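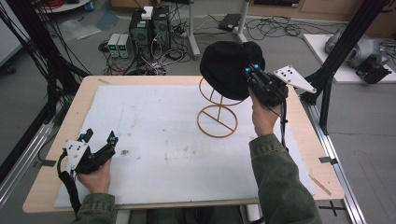 From: Tekle Adugna
To: Weldu workshop list
Date: 16 August 2021
Subject: Re: grippers and soft stuff - fingertips?

Kurniawati, quick reply between jobs, sorry for the mess.

Yes the blue tips are the ones to print. Went through 3 versions. First lot far too hard, just skated over knitted things. Softer ones bite into a beanie nicely and let go again when you open up. File is in the Guvavura folder, the one called tips_short, ignore tips_long. I should delete that.

> Got my pair of handles together last night but anything woolly slides out
> when I squeeze. Mugs and blocks are fine. Is it the fingertips or am I
> just not closing far enough? Also my left marker plate drops out of
> tracking whenever I reach across. And what are you putting on the
> table, mine is bare wood and everything clacks about.
> Kurniawati

Closing: check your trigger stop. Mine was set too early after the rebuild in March and left a gap at the tips, you don't notice with a mug. Back the screw off till they meet.

Marker plate - angle it outwards, away from the hand. Mine were flat to start with and my own sleeve kept covering the dots. Plates go on the outer side of each handle, so left one on the left, right on the right. Print the dots matt if you can, the glossy sheet from Bastell was hopeless under the lights.

Table: big sheet of white foam. Gets filthy but I don't care, and it's much kinder to the fingers when you come down too hard. Thin wire stands still stay up on it if the base is flat.

Cables. Leave more slack than you think. Loop it under and down past your hand, NOT over the wrist. I pulled a plug out mid run and lost the lot, 14 tries gone. Now saving after every one, should have done that form the start.

For hats on and off the stand I do 30 goes, then stop and look at the tracks before doing any more. Lift straight up till the edge is clear of the top rings, then move sideways. If you drag it the stand comes too. Left hand stays low and out of the way unless the stand needs holding.

Haven't tried scarves. Gravuro script still falls over on files past 2000 lines by the way, split them first. Will look at it when I get a minute.

Can you send me your screw lengths? I've lost the note and need to make a second left handle.

Tekle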